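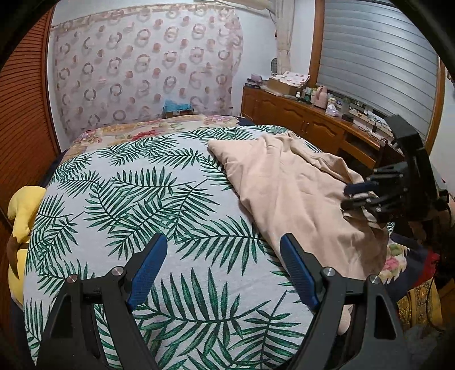
How do you fold a big blanket by yourself without it ending up on the floor?

Use the bed as your table. Lay the blanket flat on the mattress, match up two corners at a time, and smooth it with your forearm before you make the next fold.

I came to this embarrassingly late in life. For years I folded everything big standing up, chin clamped on the middle, arms out like a scarecrow, and every blanket in the house had one corner that dragged across the rug. Then I stayed a few nights with my friend Chaimae Cherkaoui in June and watched her do a whole stack on the guest bed without lifting anything higher than her waist. I went home and tried it the same evening!

I leave the bottom sheet on when I do it. Mine is white with big dark green palm fronds all over it, and I've grown very fond of folding on a print. A plain beige cloth on a plain beige sheet is hopeless, you can't find the edge of anything. On the palms you see right away when one side is running off at a slant, and you can pull it back before you've folded the mistake in.

So, my routine. Pillows off, onto a chair. Throw the blanket out over the bed and don't fuss about where it lands. Then walk around (yes, walk, don't lean) and tug each corner out until the cloth is lying in one layer. Corners love to tuck themselves under. If you see a blunt point where a proper corner should be, flip it out now, because it will only turn into a lump later.

Next come the long creases. I start in the middle and push toward the edges with my whole forearm, slowly. Patting does nothing. If one side has bunched up against the furniture, and in my bedroom it always does, lift that edge clear and shake it once, low and gentle, and let it drop again. A bed that's close to a cabinet gives you very little room on that side, so I do the tight side first and finish from the open one.

Then fold it in half the long way, corner to corner, and stop and smooth. Fold in half again the same direction. You've got a long strip now, and from there I go in thirds for the linen closet or roll it up for the basket. Thirds sit better on a shelf. Rolled is nicer if people in your house grab things from the middle of the pile (mine do).

If you have a second person, put them at the opposite side of the bed and agree on who is moving and who is holding. My neighbor Marcelle Chevalier and I did a pile of throws for the Rinmont rummage sale and spent the first 2 blankets both pulling at once, which gets you a very tight blanket and no fold. After that she held her two corners still and I brought mine over to her. So much quicker.

A few odds and ends while I'm on the subject:

Fitted sheets can be done on the bed too. Tuck the corners into each other first, lay the thing down with the elastic facing up, and fold the elastic edges in to make a rectangle before you do anything else.

Slippery fleece creeps. Put a book on the first fold while you walk around to do the second.

Don't put away anything that feels even a bit damp at the hem. Hems are thick and they dry last. I hang mine over a door overnight.

Heavy quilts I fold only in thirds, never in quarters, and I change where the folds fall every time I take one out so it doesn't get a permanent line down the middle.

And keep the fold facing out on the shelf, all the loose edges at the back. It makes pulling one blanket out much easier, and the ones above it mostly stay put. The top one still slides off on me now and then, usually the fleece.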